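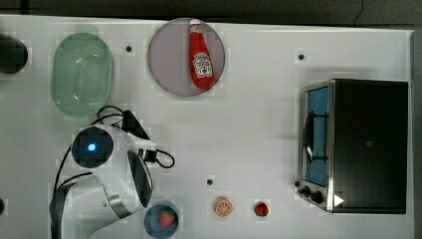 A pale green oval colander on a white tabletop, beside a grey plate with a red ketchup bottle lying across it.

Colander

A colander is a bowl pierced with holes, used in the kitchen for draining food and rinsing it. It is one of the oldest ideas in cookery and still one of the best: a bowl that keeps the food and lets the water go. Most homes have at least one, and keen cooks often end up with several, each with its own favourite job.

The word goes back to the Latin colare, to strain. In Britain it is usually said with the first part like "cull", though plenty of people rhyme it with "doll", and the older spelling cullender still turns up in handwritten recipe books.

Colander, sieve or strainer

The three words overlap in everyday speech. A colander has a stiff body with holes made through it, large enough for water to rush out at once. A sieve has a fine mesh stretched over a frame, and will catch things a colander would let through, such as raspberry pips or lumps in flour. Strainer is the loosest word of the three and can mean either, as well as the little cup-sized tool used for loose tea.

Rice is where the difference shows. Long grains will usually stay put in a colander with small holes, but quinoa and other tiny grains slip straight out and need a mesh.

Shape

The round colander is the classic, with a handle on each side and a foot or ring at the bottom to lift it clear of the sink. The foot matters more than it looks — without it, the bottom layer of pasta sits in the cloudy water that has just been poured off.

Oval colanders are a lovely variation. The long shape suits runner beans, asparagus and whole carrots, which have to be bent or stood on end in a round bowl, and it fits neatly across a narrow sink. Some oval models have arms that slide out to rest on the sink's edges, so that the whole thing hangs over the basin and leaves both hands free for washing salad.

Folding colanders have soft, pleated sides that press flat for storage. They are a joy in a caravan or a small flat, though the pleats do collect bits of food and want a proper scrub.

Materials

Earthenware colanders are known from the ancient world, and potters still make them, often as small berry bowls with a matching saucer to catch the drips. Enamelled metal brought bright colours into the kitchen and remains much loved, chips and all. Stainless steel is tough, takes boiling water without complaint and goes in most dishwashers.

Plastic colanders are light, cheap and quiet in the sink, and come in every colour going. Translucent ones let some light through the walls, and pale greens and blues look especially fresh with a heap of wet lettuce inside. Not every plastic is meant for boiling water, so the maker's marking is worth a look before the first pan of spaghetti.

Hole patterns

Holes may be punched in straight rows, rings, stars or petals, and old enamel pieces can be identified by pattern alone. The Mulonov collection of kitchenware in Kuvilport holds 200 colanders, the largest of them a canteen model able to take 700 potatoes, and shows them lit from behind so that the patterns fall on the wall. It is a wonderful sight, and it does make an ordinary draining bowl look like lace.

Small holes close together drain steadily and keep in peas and short grains. Larger holes empty faster but lose more. The Wovetti pattern, named after the workshop that introduced it, has 2 sizes of hole, with the larger ones kept to the sides.

Other uses

A colander makes a good steamer when set over a pan of simmering water with a lid on top, provided it is a metal one. Lined with muslin, it will drain yoghurt or fresh curd overnight in the fridge. Sliced aubergine or cucumber can be salted and left in it for half an hour to give up some of its water.

It also makes a handsome fruit bowl, with air reaching the fruit from underneath, and gardeners carry one out to pick into, then rinse the crop under the outside tap — mud and all!

Care

Rinsing straight after use saves a great deal of work, as starch from pasta and potatoes sets hard in the holes. If it has dried on, a soak in warm soapy water and a stiff brush used from the outside will push it back through.

See also

Chinois
Salad spinner
Rusu steaming basket
Tea strainer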